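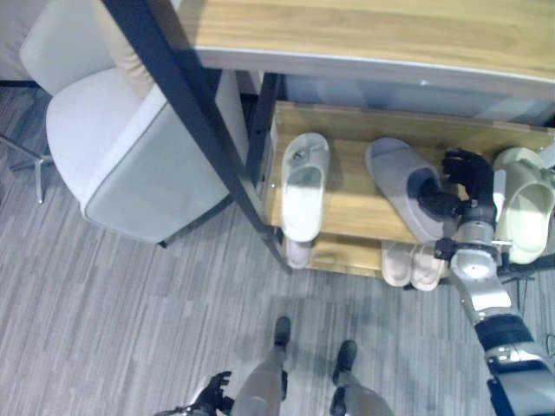
Ticket 351
Product: Zivo two-tier shoe rack, light wood
Opened by: Samina Usmani
Opened: 2018-12-04
Category: Stability / Fit
Status: Closed by customer
Subject: Right-hand slipper keeps leaving the shelf

Samina Usmani wrote:

Hello Enden,

I bought the Zivo in November to go under my desk, where until then the slippers had lived in a heap that I kicked whenever I sat down. The rack is a great improvement on the heap. I want that on record before I start complaining.

The problem is the right end of the upper shelf. Whatever I put there ends up on the carpet. It doesn't happen right away. I line everything up, I go make tea, I come back, and all is well. Then at some point in the afternoon I hear a small soft thud by my foot and there is a slipper lying on its side. The left end has never dropped anything. The lower shelf has never dropped anything either, but then it has less far to go and perhaps less ambition.

What I have tried so far:

- Tightened all the screws. One was loose. The thud came back the same day.
- Turned the rack around to see if the fault moved with it. With the back board facing me I couldn't get the slippers in at all, so I learned very little.
- Swapped the gray slipper with the one on the end. The gray one stayed put until bedtime. I don't know whether that proves anything about the rack or just that it's a well-behaved slipper.
- Pushed the rack further back under the desk. Now I need to lie on the floor to get my shoes.

Is the shelf supposed to slope? I put a marble on it and the marble went right, but this apartment sends marbles right in every room.

Enden Support replied:

Thank you for contacting Enden. Please confirm that the total load on your Zivo does not exceed the maximum stated in the leaflet, and that the rack is standing on a hard, level floor.

Samina Usmani wrote:

The total load is slippers. I don't have the leaflet in front of me, but if it's in danger from slippers I think we should talk about the name "shoe rack."

The floor is carpet, gray with stripes. Under the carpet I believe there is a floor.

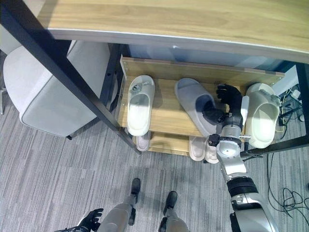

Rack in usual position under the desk, chair to the left.

The white one at the right end is the offender. The pinkish ones downstairs are my sister's and have given no trouble.

Enden Support replied:

Thank you for your reply. We can see that the item on the right of the upper shelf extends past the end of the shelf. We recommend keeping all footwear fully within the shelf area. Please also check the following:

Step 1. Empty both shelves and move the rack out onto a hard floor.
Step 2. Press on each of the 4 corners in turn. Note any corner that rocks.
Step 3. Loosen the screws under the upper shelf by half a turn, press the shelf firmly toward the back board, and retighten.
Step 4. Return the rack to its position and check that it is not touching the desk leg or the panel behind.

Samina Usmani wrote:

Did all that, in the kitchen, which is the only hard floor I have.

Step 1 was fine. I found a pen.

Step 2: front right rocks a little. On the kitchen floor it clicks. On the carpet you'd never know, which I suppose is how it got away with it for so long.

Step 3: the shelf moved when I pressed it. Not far, but it made the kind of noise that makes you look around to see who heard. It now sits snug against the board, and I can no longer slide a postcard into the gap. I hadn't wanted to keep postcards there, but I did notice you could.

Step 4: it had been touching the desk leg. Every time I leaned on the desk, the desk leaned on the rack. I type with some conviction, so that may be your afternoon thud.

I've moved it away from the leg. If it happens again I'll write.

Update, same ticket:

It happened again.

In fairness to the rack, I took a proper look at the slipper this time. 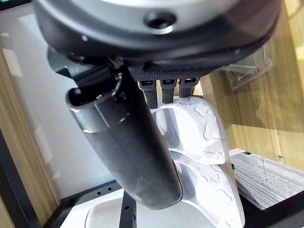 The thing is a clog more than a slipper, soft white rubber or foam with a big fat strap and little hearts and paw prints all over it, bought by me in a weak moment from a shop called Picard. The strap makes it bulky, and it hung over the end of the shelf because I'd given the gray pair's lone representative the good spot in the middle, with plenty of elbow room on both sides. (The other gray one is under the sofa. I know where it is. We're not speaking.)

So I moved everything to the left. That took less time than writing this sentence, and considerably less than dismantling the shelf in the kitchen.

Enden Support replied:

We are glad to hear this. As front right was rocking, we can send a set of replacement felt feet at no charge. Would you like us to do so? Please also tell us whether the item has stayed on the shelf since it was moved.

Samina Usmani wrote:

Yes to the feet, please. The clog has stayed put for three days, including one on which I had a long phone call with the electric company and leaned on the desk a good deal.

One suggestion for the leaflet. Under "Placement" it could say to leave a finger's width between the rack and any desk leg. At the moment that section is a drawing of a smiling person next to the rack in a large empty hallway, and I don't own one of those.

You can close this.

Internal note, Enden Support: Felt feet sent. Leaflet comment passed to product team. Customer asks that we not send the satisfaction survey again, as she has now had it twice.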